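Door task at an open day: simulator only, or a real door as well?
Asked in February

We have one stand at the Flilside open day and want to show the Hunow arm opening a door. Visitors will be on a 30 minute rotation with two other stands. I can run it live in simulation, but is that worth showing to people who came to see hardware?

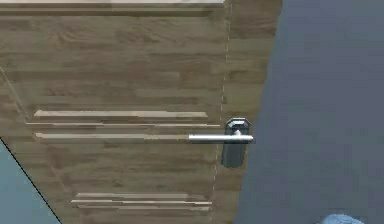

The policy was trained on 3,298 episodes, all simulated, and it has not been tried on a physical door. Approach and grasp are separate stages. The handle is a straight lever on a tall backplate, so the grasp target is a long cylinder — easier for our controller than a knob. Wood grain and wall colour can be changed between runs.

2 answers

Show the simulation, but run it live and let visitors pick the start pose. We did this at Wike with a drawer task. Set a fixed time limit per attempt and reset automatically, or one stuck run will use up the whole slot. Leave the contact forces on a second screen. The engineers looked at little else.

Fulov rents out door rigs, I think. Never used one. Bring a spare monitor cable.

Comment: The rig needs 3 bolts into the floor. Check with the venue first.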